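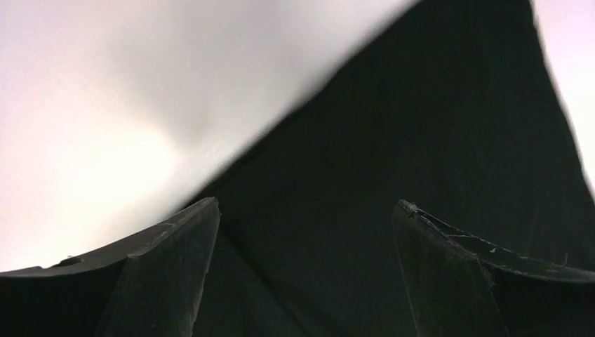

Two black gripper fingers, with a gap between them.

Marianna Pawłowska has 13 paintings going up at the Fomton gallery in August, and she can hardly sit still talking about them. "I've hung them in my head a hundred times," she says. "Now I get real walls!"

The series, Hirnwood, follows one creek through a year of changing colour. She worked outdoors, mostly before seven in the morning, and it shows — the greys are gorgeous.

"Grey is my favourite colour to mix. There's always some pink hiding in it."

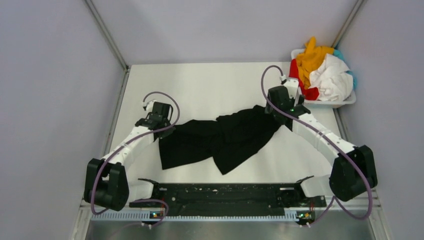
Starting over

The biggest canvas was painted twice. "Siebe Verbruggen, my framer, saw the first one and went very quiet," she laughs. "So I scraped it back."

What did she keep?
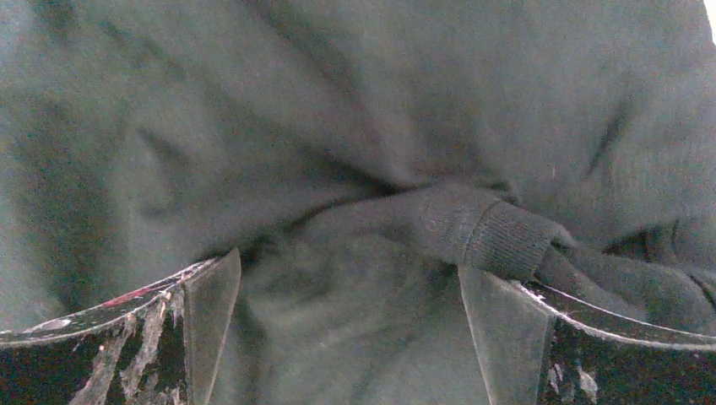
"The bend in the creek, and one heron. I couldn't part with the heron."

She'll also show over 70 sketchbook pages, some with mud on them, and visitors are welcome to leaf through the spares. Go early and take your time with those.

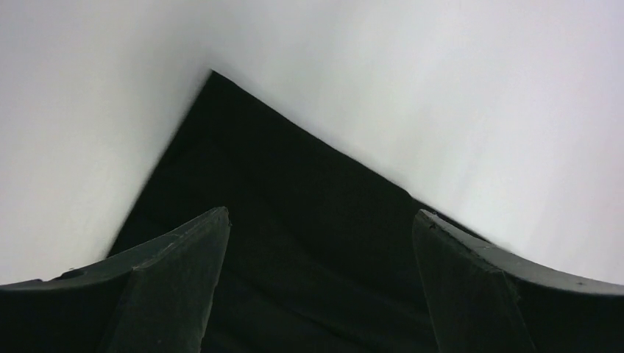
Words: Mpho Gumede

Pawłowska will be at the opening from 6 pm, and she's keen to talk paint with anyone who asks.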